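# The play kitchen corner, April 2022

I finally got round to putting the toy kitchen page together! It lives in the back room at Dedetham, and it has had more use than anything else we own (including the slide, which cost 300 pounds and mostly gets sat on). We've had it since December and I still stop to fiddle with it when I'm meant to be locking up.

The tiles are my favourite bit. White ones with thin dark grout, laid like brickwork, and a couple of wooden utensils hanging against them. I spent nearly 40 minutes choosing which spoon went up and I regret nothing.
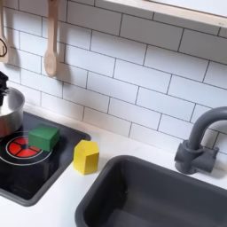

Khairul Ngui wrote to ask whether we buy pretend food, as the felt vegetables at Ginting get chewed flat in a term and a tub of plain blocks seems to last for ever. Blocks, definitely! The green cube on the hob is peas today, or possibly soup, and the yellow one next to the cooker, the one shaped like a little house, has been cheese, cake and a very small hotel. We have felt carrots too and they stay in the drawer.

The burner is just printed on, a big red circle split into wedges, and it still gets "careful, hot!" shouted over it. The saucepan is shiny metal and makes a proper clang, so if you're setting one up at home, maybe don't put it next to the telly.

Then there's the sink, dark grey with rounded corners. No taps that run, thank goodness. It does the washing-up, baths for dolls, and once it held 31 conkers.

More pictures when the shop shelf from Virklow is painted. I've got 2 tins of pale blue and no brushes.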